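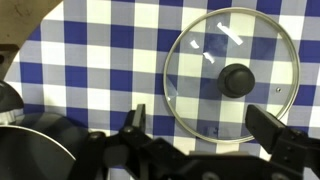
Our department seeks advice on planning a single-arm manipulation station for kitchen tasks, beginning with lids and cookware. The arm is already budgeted. We have 3 units of bench space and must submit the remaining items by February. Which costs are commonly overlooked?

Posted by Wosley

## Golleo

Applicants should list the following separately:

- Gripper and spare fingers. Confirm the opening width against the knobs and handles to be grasped.
- Table, cloth and household items. A toaster, a pot and a glass lid cost little, but replacements should be included. 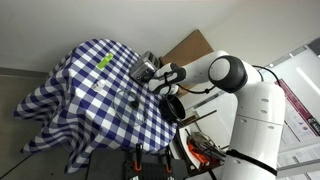 - Mounting plate, clamps and hand tools. Our own allowance was $521 and proved adequate.
- Cable management. Allow 5 metres of spare cable per arm.

## Mfinanga

Please check freight.

## Trasano

I concur with the list above, and would add labour. Our centre allocated 40 hours to installation and calibration.

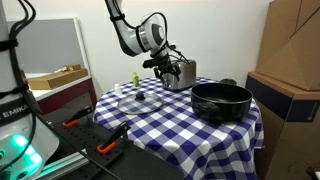 Those hours were charged to a separate operating line, as our capital programme does not cover staff time. Your finance office should confirm its own rule before the request is lodged.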